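Section 4. Folding and Storing Team Uniforms

4.1 Purpose of This Section

This section describes the approved method for preparing, folding and storing the jerseys and shorts issued under the Merville Recreation Uniform Program. It applies to all garments returned at the end of a playing season and to all garments held in reserve. Washing and drying are covered in Section 3. Repairs are covered in Section 5.

Garments must be fully dry before any step in this section is started. A garment that feels cool or damp at the collar, the waistband or the underarm is to be returned to the drying rack.

4.2 Preparing the Work Surface

1. Select a surface that is level, stable and larger than the widest garment in the lot. A table or a wide padded bench is acceptable.
2. Cover a hard or polished surface with felt or a similar dense cloth. The covering keeps slick athletic fabric from sliding during folding.
3. Remove lint and loose threads from the covering with a dry brush.
4. Check the covering for pins, staples and other sharp objects.

CAUTION: Do not place garments on a surface that has been treated with wax or spray cleaner. Residue may transfer to white panels and cannot always be removed.

4.3 Folding a Jersey

The jersey is folded so that the heaviest areas of print lie as flat as possible. Repeated creasing through the lettering will cause it to crack. White shoulder and armhole panels are turned inward over the body and smoothed before the final fold is made. 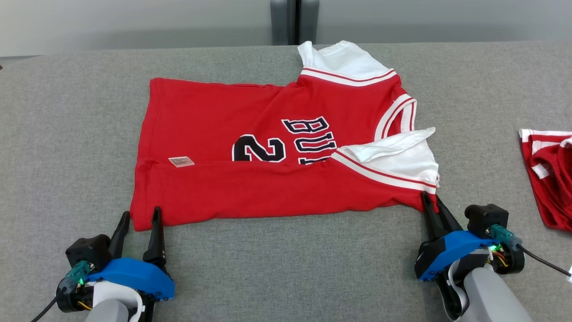 Photo: Oluf Kragh / Merville Recreation Uniform Program

A partly folded jersey often shows only some of its lettering, as with the "BUL" and the large "2" on the red jersey in the photograph. Staff should therefore read and record the full number before the first fold.

1. Lay the jersey on the covered surface with the front facing up. Pull the hem straight and smooth the body outward from the center with the palm of the hand.
2. Record the player number on the lot sheet.
3. Turn the jersey over so that the front faces down.
4. Fold one side toward the center, keeping the edge parallel to the side seam. Repeat with the other side.
5. Check that the striped trim at the armholes lies flat. Trim that is stored with a twist will hold the twist.
6. Bring the hem up toward the shoulders in a single fold. Where a large numeral lies across the fold line, move the fold up or down to clear it.
7. Turn the folded jersey over and smooth it once more. The collar should be at the top.

NOTE: The placement of the care label varies with the style and the year of manufacture. If the label sticks out past the folded edge, tuck it inside. Do not cut it off. A garment without a care label cannot be accepted for storage under this program.

NOTE: Small wrinkles in the plain part of the body are acceptable. Wrinkles in the lettering, the numerals or the collar are not, and the jersey must be opened and folded again.

4.4 Folding Shorts

Shorts come out of the dryer bunched more often than jerseys do, and the waistband tends to roll. Each pair is to be opened out completely before folding. Shorts should not be folded directly from the pile.

1. Pick up the garment by the waistband and shake it out once.
2. Run a thumb along the inside of the waistband to undo any roll. If there is a drawstring, tie it in a loose bow and place it inside the waistband.
3. Lay the shorts on the surface with the waistband away from you.
4. Fold one leg over the other, matching the side seams.
5. Smooth any contrasting bands or panels so that they lie straight.

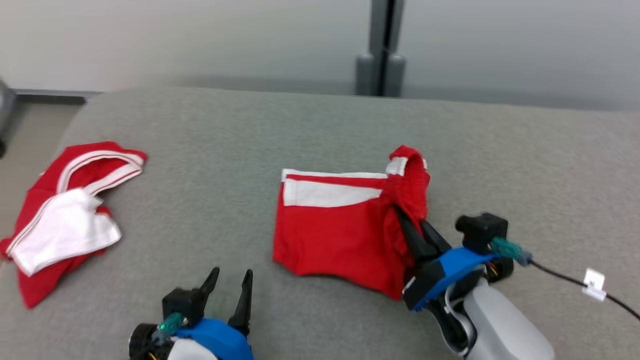
6. Fold the hem up to the lower edge of the waistband to form a rectangle.
7. Place the folded shorts to one side, clear of any garments that have not yet been folded.

If two pairs are on the surface at the same time, finish one before opening the other. Garments of the same color are easily mixed, and sizes must be confirmed from the tag on each pair. When a tag cannot be read, set the garment aside for the uniform coordinator.

CAUTION: Do not pull on a tag or a piece of trim to straighten a garment. Lift the fabric itself.

4.5 Making Up a Set

A set consists of one jersey and one pair of shorts. Place the shorts on the covered surface, lay the jersey on top with the collar facing the same direction as the waistband, and slide both into a Zarkow storage sleeve. The player number must be visible through the clear side of the sleeve.

Close the sleeve by folding the flap under. Adhesive tape is not permitted on sleeves or on garments.

4.6 Storage

1. Place the sleeves in a Siu storage bin with the numbers facing up. A bin may hold no more than 30 sets.
2. Place red garments and white garments in separate bins. Garments that combine the two colors are stored with the red.
3. Attach the lot sheet to the inside of the lid.
4. Write the lot number on the outside label. The sample label in Appendix B shows lot 3476.
5. Store bins on shelving, off the floor and out of direct sunlight.

Bins are opened for inspection each March. Any garment with a musty odor, a color transfer or a lifting numeral is removed from its set, and the lot sheet is changed to show the set as incomplete.

Questions about this section should be directed to Arnar Ladefoged, Uniform Coordinator, extension 97. Requests for additional sleeves are made on Form 3865.

Section 4 last revised 2026-07-15.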